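About Hullby

Hullby is a test laboratory for robot arms and hands that work at table height, close to people and household objects. We do not build robots and we do not sell them. Manufacturers and research groups send us an arm, a hand and the control software they intend to ship, and we run it on ordinary tasks until something gives. Then we write down what gave.

The company was set up by Rafail Stergiou and Despina Rallis, who had worked together on hand design and disagreed about almost everything except the state of fault reporting. Rafail runs the test floor. Despina runs analysis and signs every report. Neither signs off on work the other has not read.

How we came to work this way

Most of our current procedures date from one fault, which we publish in full because clients ask about it and because the short version has been repeated inaccurately.

In June we were partway through an endurance run for Zultero, on a multi-fingered hand mounted on a standard arm. The task was pick and place between a table and a set of open boxes. On cycle 421 the hand closed on a plastic lid, lifted it, and failed to open at the release point. The controller reported the hand as open. The arm carried on to the next pick position with the lid still held, drove it into the side of a storage cabinet, and kept pushing for just under eight seconds before an operator reached the stop button.

There was no injury. The lid broke and two finger linkages were bent. A piece of the lid left the table and landed inside the area where the operator had been standing a minute earlier, which under our own rules made it a reportable safety event.

What failed

Three separate things had to go wrong, and they did.

The first was mechanical. A tendon in the index finger had worn through its sleeve and was binding at full flexion. Wear of this kind is expected in that design. The inspection interval we had agreed was 3,000 cycles, which was much too long for the load.

The second was in software. The hand reported its commanded position to the arm controller. It did not report its measured position, although the encoder values were available on the same bus. A stuck finger and an open finger therefore looked identical to the arm.

The third was ours. The contact force limit on the arm had been raised during setup to stop false trips when the hand brushed the edge of a box, and it was not lowered again before the run. The change was made verbally and appeared nowhere in the log. Had the original limit been in place, the arm would have stopped on first contact with the cabinet.

Zultero corrected the reporting fault in its next software release and shortened the inspection interval. The third item required a change in how this laboratory operates.

What we changed

All limits are now held in a signed file that the controller reads at startup. An operator can make a limit stricter from the console but cannot relax it. Relaxing a limit requires a new file, signed by a second person, and the run starts again from zero.

Every run begins with a release check. The hand closes on a soft object, opens, and the measured joint values are compared with the commanded ones. If any joint disagrees by more than four degrees, the run does not start. The check is repeated at fixed intervals and after any contact event, however slight.

We no longer use a bare table for endurance work. Layouts include wire handles, drawer fronts, lidded containers, open boxes and small soft objects placed near each other, because these are the things a hand catches on. A finger that enters a wire loop and fails to retract is a more serious condition than a dropped object – the arm is then attached to the furniture, and the next motion command goes into the furniture. 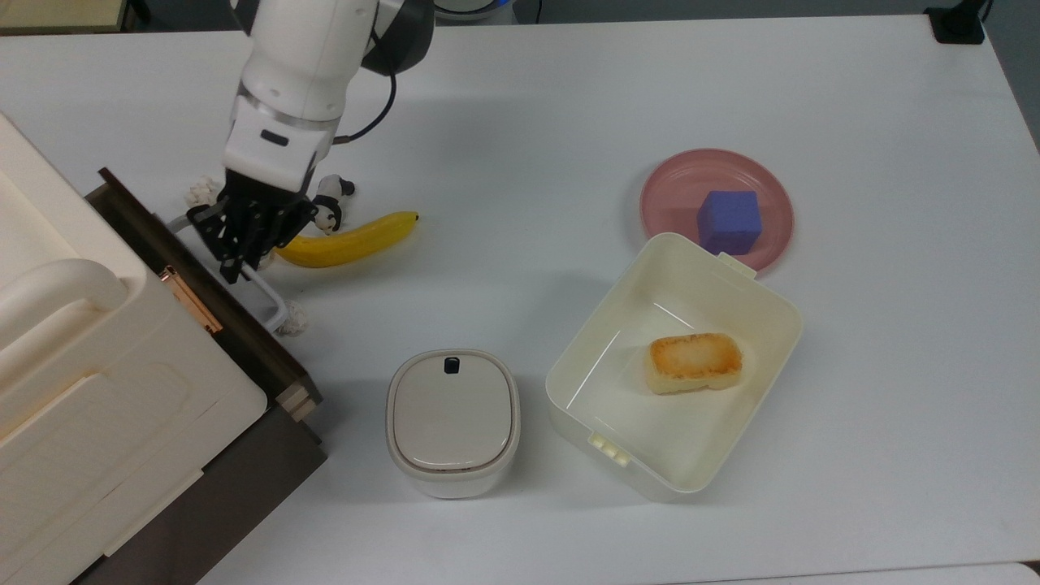

Snag conditions are tested at reduced speed first. The arm is allowed to approach, grip, release and withdraw, and the withdrawal is monitored separately from the approach. Many controllers apply their tightest force limits on the way in and hardly any on the way out. We ask clients to apply the same limits in both directions, and we test whether they have.

Operators stand outside a marked line for the whole of a run. The stop button has been moved to that line. A second one is fixed at the far end of the table.

Reports

A Hullby report lists every fault seen, with joint data, force data and the settings file attached. Faults caused by our own staff are listed in the same table as faults caused by the equipment. We do not issue pass certificates. Clients who need one are referred to Chatzigeorgiou, a certification firm with which we have no financial connection.

Where a fault affects a safety function, we stop the run and inform the client the same day. Testing resumes when the cause has been identified in writing. "Could not reproduce" is accepted as a finding but does not close a safety item.

Where we are

Our test floor and offices are in Jaltusden. Visits are by appointment, and visitors are given a safety briefing before entering the test floor. Closed shoes are required.

Page last reviewed 9 Aug 2021.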